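Kerb detection fault on the Plarkden route: findings and interim limits

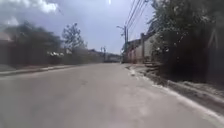 Maintenance at Vesberg had already asked whether the vehicle stopped because it saw something or because it had stopped seeing, and said the log ought to tell the two apart. At present it does not. Both conditions are written as code 124, and this is the first item to be corrected.

The fault occurred on a daytime run of the Rendberg delivery vehicle. On a wide road with no painted lane markings, the vehicle takes its lateral position from the kerb on either side. The right-hand kerb has a white-painted edge and normally gives the stronger return. On this run the right-hand estimate was lost beside a dusty verge with overhanging trees. The controller should have moved to the left-hand kerb within 80 milliseconds. The handover took 700 milliseconds, during which the vehicle held its last steering command and drifted 50 centimetres to the right. The safety operator braked by hand. There was no contact and no injury.

Replay of the recorded data on the bench gave the same delay each time. The cause is a timer in the Górecki steering module which restarts whenever a weak kerb return is received. Scattered returns from the verge kept restarting it, so the loss was never declared in time. The camera and its mounting were checked and no defect was found.

A change to the timer is under test. It has been in the fault list since December as a low priority entry and has now been raised to high.

Until the new version is released:
Unmarked roads are to be driven in manual mode only.
Any code 124 stop is to be reported the same day, with the full log attached.
Vehicles are not to be restarted before the log has been copied.

Vesberg will issue separate codes for obstacle stops and loss of kerb in the same release.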